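How to Refresh the Finish on a Wooden Kitchen Table

A table that gets used every day will lose its finish in patches. The spots where plates slide and elbows rest go first, and the corners usually last longest. You don't have to strip the whole thing to fix this. If the old finish is still stuck down and only worn or scratched, you can clean it, scuff it and put a fresh coat over the top. Plan on two coats and a weekend when you can eat somewhere else.

I did ours with a wipe-on polyurethane from Furska, in gloss. Any wipe-on poly will work the same way. Oil and wax finishes need a different method, so check what you have first.

What you need

Wipe-on polyurethane, one small can
Dish soap and warm water
Mineral spirits
Fine sanding sponge or 320 grit paper
Lint-free cotton rags
Nitrile gloves
A lamp you can move around
A metal can with a lid, for used rags

Step 1: Find out what finish is on the table

Put a few drops of water somewhere out of the way and leave them for ten minutes. If they stay beaded up, there is a film finish such as polyurethane, varnish or lacquer. If the wood turns dark, the finish has worn through or it was only oiled. For a waxed table, rub a hidden spot with a rag and mineral spirits. Wax will come off as a yellow or brown smear, and it all has to come off before you go further. New poly does not stick to wax.

Step 2: Clean it
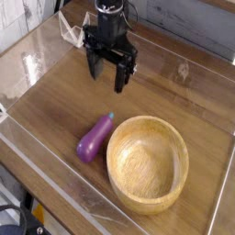
Wash the top with warm water and a little dish soap, wring the rag out well, and dry it right away. Then go over it with mineral spirits to lift grease, and let that dry with a window open. Now check the surface under a raking light. On a glossy top, brown wood with a clear grain, the light comes back in pale streaks and sometimes one patch of white glare, and you can't judge anything inside that patch. Move the lamp, or move yourself, until you have looked at every part from a low angle. Dull areas are where the finish is thin. Mark them with a bit of painter's tape at the edge of the table so you can find them later.

Step 3: Scuff the old finish

Sand lightly, always along the grain, with almost no pressure. You want an even, dull look all over. If you see bare wood, stop and leave that area alone. Don't use a power sander for this.

Watch the edges. It takes three or four strokes to go through the finish on a sharp corner, and a bare corner shows up paler than the rest once it is coated.

Vacuum the dust with a brush attachment, then wipe with a rag dampened in mineral spirits. Let it dry.

Step 4: Put on the first coat

Stir the can slowly. Shaking it puts bubbles in the finish. Fold a rag into a flat pad, pour a little poly on it, and wipe from one end of the table to the other in long, straight passes, overlapping each one slightly. Keep the coat thin. If you miss a spot, leave it for the next coat – going back over half-dry poly leaves drag marks.
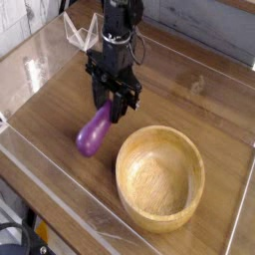
Drying depends mostly on the room. Stay above 55 degrees or it will be tacky for days. Damp air slows it down too. I put my first coat on in July with the air conditioning off, and it was still soft the next morning. The label tells you how long to wait, and you should add to that if the weather is humid.

Step 5: Second coat

When the first coat is dry enough to make powder under the sponge, scuff it again, very lightly. If it gums up, wait longer. Wipe off the dust and apply the second coat the same way. The spots you marked with tape may want a third.

Step 6: Let it cure

Dry to the touch is not the same as cured. You can set light things on the table after a day or so, but keep hot dishes, wet glasses and tablecloths off it for the full cure time on the can. A cloth laid down too early can leave its weave in the surface.

Used rags

Rags with oil-based finish on them can heat up and catch fire by themselves. Put them in the metal can, cover them with water, close the lid, and ask your local waste service where to take them. Don't leave them in a pile or put them in the kitchen trash.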